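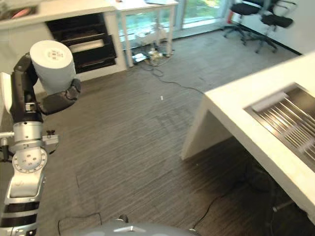
Fig. 1. White counter and carpeted floor, with cables.

Week 4: Does the layout do the work?

Most kitchen planning guides promise that a good layout saves time. Treat this with suspicion. Oakley's handout claims up to 35 per cent less walking, and gives no method. Ask what was measured, and on whom.

Carpet by a work counter is a choice I would want defended. It is quiet underfoot — fine — but what is it like to sweep? Cables on the floor belong in your notes too. Planners leave them off the drawing.

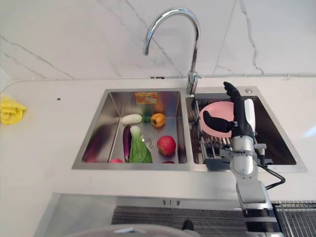
Fig. 2. Double sink: produce on the left, pink plate on a roll-up rack on the right.

The textbook rule is one basin for food, one for dishes. It looks tidy with a radish, an aubergine, a pepper and pak choi on one side and a plate on the other. Becerra's objection stands: one tap serves both, so how separate are they? A rack across a basin also costs you that basin.

For Tuesday: read Bainbridge, section 2, and bring one layout rule you don't believe. Sketch a sink area you use yourself, cables included. Amber Dobson has the spare copies.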